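## 4. Cloth station set-up – Gemurton Robotics Club

Do section 3 first (arm bolted down, e-stop tested). If the e-stop hasn't been tested today go back and do it. Takes a minute.

Needed at the station:

- gripper with the two taper fingers, NOT the flat pads
- wrist camera + its own cable
- the Aliven laptop, charged
- one garment from the practice bin – plain knits only for first-years
- lint roller, microfiber cloth, 2.5 mm hex key

### 4.1 Before power

1. Arm switched off at the wall. Check the light on the base is out.
2. Fit the fingers. Snug, not gorilla tight. Last year's team stripped two threads and we had to wait till January for parts.
3. Push the fingers closed by hand. Tips should meet. If one sits higher, loosen it, reseat, try again.
4. Roll the inner faces of the fingers with the lint roller. Every session, even if they look ok.
5. Wipe the camera lens. Microfiber only, no sleeves.
6. Plug the camera in to the laptop's left port. The right port drops out.

**Caution:** hair tied back, lanyards off, hoodie strings tucked in. The gripper is made to grab fabric. It doesn't care whose.

### 4.2 Power and home

1. One person on the e-stop, one on the laptop. Everybody else behind the tape.
2. Power on. Wait for the second beep.
3. Open the Tronberg panel, hit **Home**. Arm goes up, then back. If it goes sideways first – stop it, the base angle is wrong, redo 3.4.
4. Set speed to 27. Competition speed is 46 but don't go there until you've got a clean run on the practice sheet.
5. Gripper open to 100, close to 0, open again. Listen for clicking. Clicking means a loose finger, power off and go back to 4.1 step 2.

### 4.3 First pinch

1. Drop the garment on the work surface. Don't flatten it. Judges won't either.
2. Bring up the wrist view, full screen.
3. Jog the arm over until a fold or a loose point of cloth is lined up with the fingertips. Go for a single flap that stands clear of the pile. Seams and hems are harder, leave them for later.
4. Lower in small steps. Stop when the tips reach the cloth. Do not push down in to the table.
5. Close slowly, force setting 6.
6. Hold position and check the view before lifting anything.

Look for cloth gathered at the very tips and a crease running up from them.

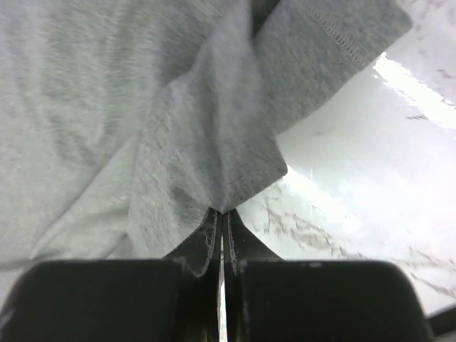
*Fig. 4-1. Wrist view, gray knit, flap at the fingertips.*

7. If your view is close to Fig. 4-1, lift one step, wait, lift again. Watch the crease. A crease that goes slack means the cloth is slipping.
8. If the cloth is bunched further down between the fingers, open up, back off, and come in again a bit higher.
9. Write the result on the practice sheet. Misses too! We need the misses for the engineering notebook.

**Note:** the finger blocks are dark and blurry in this view. Normal. Camera is focused out past them, leave the focus ring alone.

**Note – glare.** Shiny surfaces throw bright streaks in to the wrist view and the Ngui edge finder will sometimes draw an edge on one. Look at the video, not just the overlay. If it keeps happening turn off the lamp nearest the arm, then restart the edge finder. It only reads the light level at start-up.

**Note – veined surfaces.** Same sort of problem. A dark vein right next to the cloth can get picked up as a crease. Raise the threshold one notch at a time, and write down where you ended up.

### 4.4 If it goes wrong

| What you get | Try |
|---|---|
| Black wrist view | Replug camera, left port, reopen panel |
| Fingers close, cloth stays put | Too high – lower one step |
| Motor whines on contact | Too low. E-stop, raise by hand |
| Whole garment comes up | Grabbed more than one layer. Open, re-drop, pick a different flap |
| Panel frozen | E-stop FIRST, then restart the laptop |

**Caution:** never reach in to pull cloth out of a powered gripper. E-stop, wait for the light to go out, then open the fingers by hand.

### 4.5 Packing up

1. Home the arm, gripper open, power off at the wall.
2. Fingers off and back in the foam tray. Roll them again before they go in.
3. Garment back in the practice bin. Pull any loose threads off the camera mount while your at it.
4. Laptop on charge. Save the log with your team name or it gets overwritten by the next group.
5. Hex key goes back on its hook, not in a pocket.

Folding drills are in section 5. Don't start those until you have a full practice sheet signed off.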